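Zoia Antoniuk
March 4, 2018

Today I was practicing for the snack table at the Renasen open house. I am writing down what I learned, maybe it will help somebody who also has to feed guests from one long counter. (1/9)

First rule for me: drinks and sweets do not share a tray. Cans go on the brown tray with the handles, on the left. Donuts and everything in paper bands go on the right, on a tray with white paper over it. The black trays in the middle stay free for the orders. (2/9)

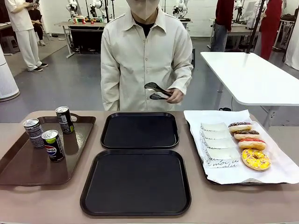
I bought the paper at Boychuk, 200 sheets in a pack. It is a little too big for my trays, but I do not cut it. Icing always finds the one corner you did not cover. (3/9)

Tongs for everything that is not a can. I tried it with a fork last August and the glaze came off in my hand. Please do not repeat this. (4/9)

About drinks. Slim cans are nice for a small tray, but they fall easily when you carry them. If I must walk far, I lay them down. Check the small text too – guests ask me about sugar every time, and I like to have the answer ready. (5/9)
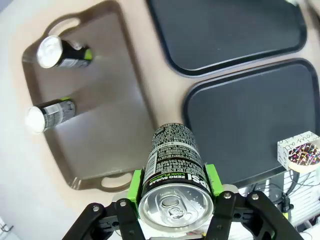 Zoia Antoniuk
Catering assistant, Henelia

My colleague Noemi Montoya asked why I need two black trays. One tray is one guest. When I put two orders together, people stand there and discuss which bun is whose, and the line stops. (6/9)

The paper sleeves with the black handwriting are my favorite part. A filled bun sits well in a sleeve and the guest can hold it with clean fingers. For the ring donuts I am still thinking. A sleeve is good, but the icing touches the paper if you hurry. (7/9) 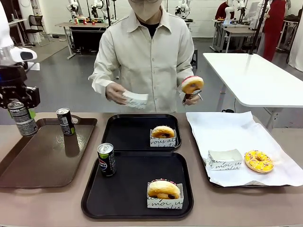 For the real day I plan 60 donuts and 60 cans. Noemi thinks it is too many donuts. I think she has not seen people from Mivau at a free table. (8/9)

Still to do: more napkins, a second pair of tongs, and a small sign for the zero sugar drinks. If you know where to buy brown trays with handles, please write to me, I need two more. (9/9)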